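Can a robot tidy up your tea yet?

You may have seen a film of a robot folding socks or stacking cups. It looks brilliant! Before you ask for one at home, though, ask a few awkward questions. Was the film speeded up? How many tries did it take? Did a person steer the robot with a controller?

Take an easy job: putting doughnuts on a plate. You could do it with your eyes half shut. A robot has to find the doughnut, work out where its edges are, close its fingers just enough and let go in the right spot. If a doughnut is moved a little, the whole sum changes.

Toy doughnuts are handy for practice, as they don't go stale.

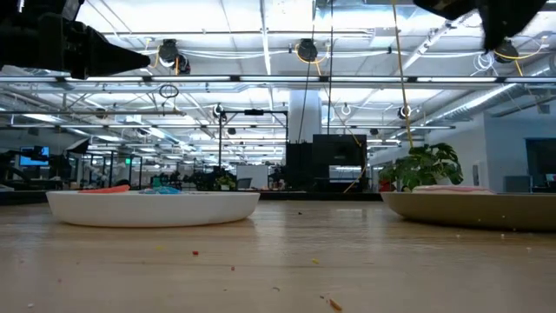
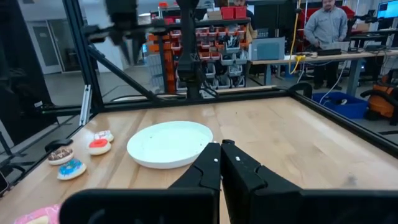

Now think about real ones. Real doughnuts squash. The icing sticks to whatever touches it, and sugar gets everywhere. A robot that is good with toys might make a terrible mess in a baker's shop.

Halyna Stasiv runs a café and has been offered kitchen robots more than once. "I always ask what happens when something falls on the floor," she says. "Usually the answer is that I pick it up."

Suppose a robot gets a job right 8 times out of 10. That sounds like a good mark at school. But if a shop sells 200 doughnuts in a morning, 40 of them could go wrong, and somebody has to sort those out.

Some machines really do help at home. A dishwasher is very good at washing dishes, but you still have to load it. Clearing a whole table, with sticky spoons and a wobbly jug, is much harder.

So keep an eye on the robots, and keep asking questions. For now, it's still your turn to clear the table.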